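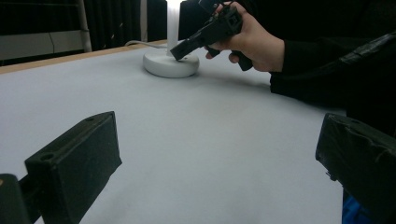

Handheld grippers in chore learning

A handheld gripper is a tool a person carries through a task so that a robot can later be trained on the recorded motion. It is used mostly for household and light shop-floor work, where fixed programs do poorly.

Tasks

Common tabletop tasks include approaching a round base from above, working close to an upright pole, and moving items across a smooth surface. Pale objects on a pale tabletop are harder for vision systems, as edges show little contrast. Cables add difficulty because they shift when an object is moved.

The Brirken chore list, used by several small labs, has 40 tasks divided between home and workshop. It includes wiping a table, folding a towel, loading a rack and sorting fasteners.

Current ability

In the Akton trials, a trained arm finished 21 of the 40 tasks without help. Another 11 were finished after a person stepped in once. Most of the failures involved cloth, cords or objects the arm had pushed out of reach. The Zhuravel workshop study reported similar trouble with cords and found that the arm worked more slowly than a person on every task.

Machines can therefore do some single chores in a prepared space. Chains of chores, such as clearing a table and then putting everything away, remain unreliable.

See also

Clunar gripper
Learning from demonstration
Service robot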